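Jadoon Surface Care: Frequently Asked Questions

Which surfaces may be cleaned with Jadoon?
Jadoon is intended for sealed, non-porous work surfaces in light colors. It should not be used on unsealed stone or bare wood.

How much should be applied?
One 500 ml bottle is sufficient for 15 applications on a standard bench. Apply with a soft cloth and leave for 2 minutes before wiping.

Will fine scratches be removed?
No. The product removes residue only. Customers who wish to reduce scratching should consult the Grillar polishing guide.

How long may an opened bottle be kept?
An opened bottle may be kept for 18 months, away from direct sunlight.

May an order be returned?
Unopened bottles may be returned to Aditmont at the address on the invoice. Opened bottles are not eligible for a refund.

Whom should trade customers contact?
Trade inquiries should be addressed to Asif Sethi, Customer Accounts. Price lists are revised each March.
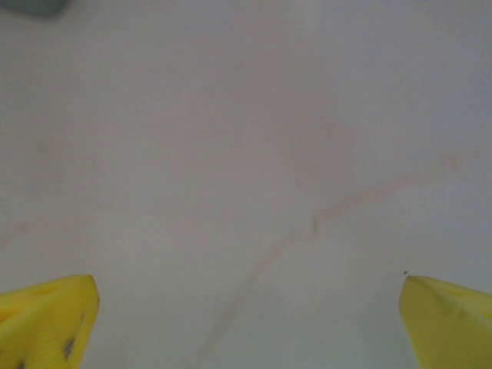
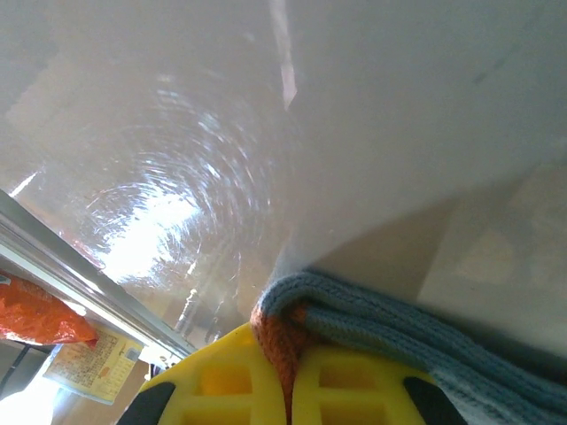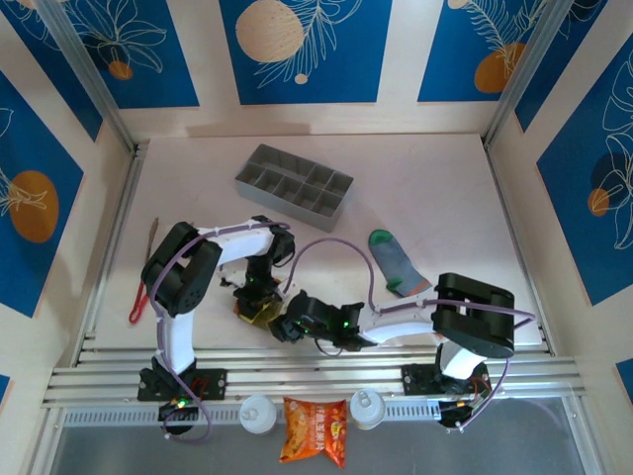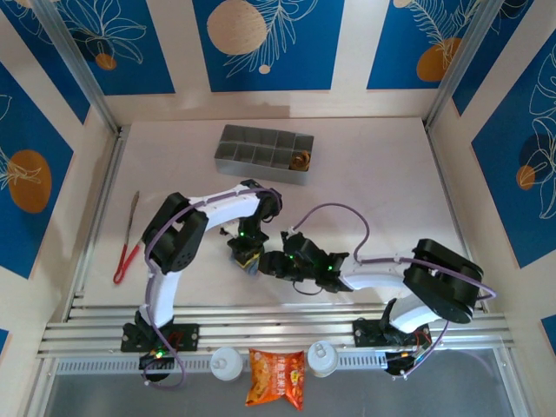
Light-colored surfaces. The second picture shows fine circular marks on a glossy white surface.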